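Slide 1 - Title
Fingers that don't let go: a grip fault in the laundry folding work
Senyo Lamptey, Rivside

Thank Waraporn for the slot. Say up front that I have 30 minutes and will stop early for questions.

Slide 2 - What we were doing
Folding and gathering soft items on a bed with the hand-held Imis gripper. The recordings train the folding policy that runs on the arm. We had 586 recordings by the end of March. Operators work the trigger, the software logs the finger opening, and the arm later copies both.

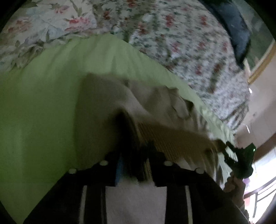

Gripper at a beige garment with a ribbed knit section, on the green bedding.

Slide 3 - The fault
Pongsak saw it first. On the arm, the policy would set an item down, open the fingers partway, and pull back with the cloth still caught. Twice it dragged the bedding with it. The second time the arm hit its force limit and stopped. No one was hurt. The stop worked as it should.

Slide 4 - What we blamed first
The policy. We retrained it and lost a week. Same result. Then we blamed friction on the finger pads and changed those. Same result again.
(Don't spend long on this one.)

Slide 5 - What it was
The log said "open" when the fingers were still partly closed. Nattawut put a feeler gauge between them and found a gap 4 mm smaller than the logged value. The zero point had slipped on one unit. On thin cloth that hardly matters. On thick, looped or corded items it does - the fabric fills the gap and stays put.
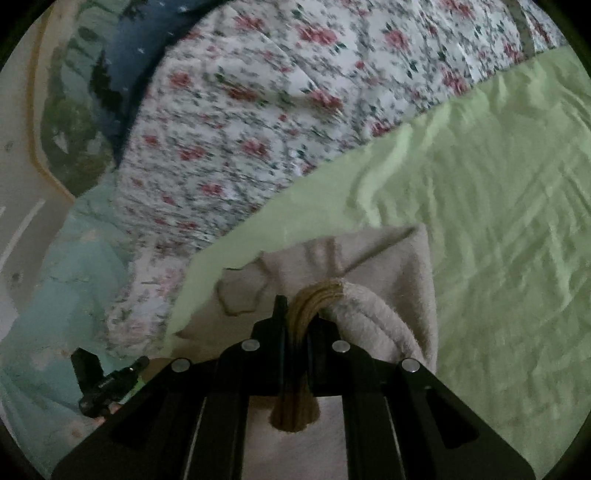

Terry-cloth towel held in the fingers, with a braided cord over the center piece.

Point at the rolled hem, then the cord. Ask the room how far they would open to clear both.

Slide 6 - What we changed
Zero check before every session, done by the operator, written down.
Recalibration after 1,000 trigger pulls.
The arm now waits for a second opening reading before it retreats.
Recordings from the bad unit are set aside until Zorica has corrected the values.

Slide 7 - Still open
We don't know why the zero slipped. Vovden has the unit. Kaewmanee uses the same trigger part, so please check yours.

Questions.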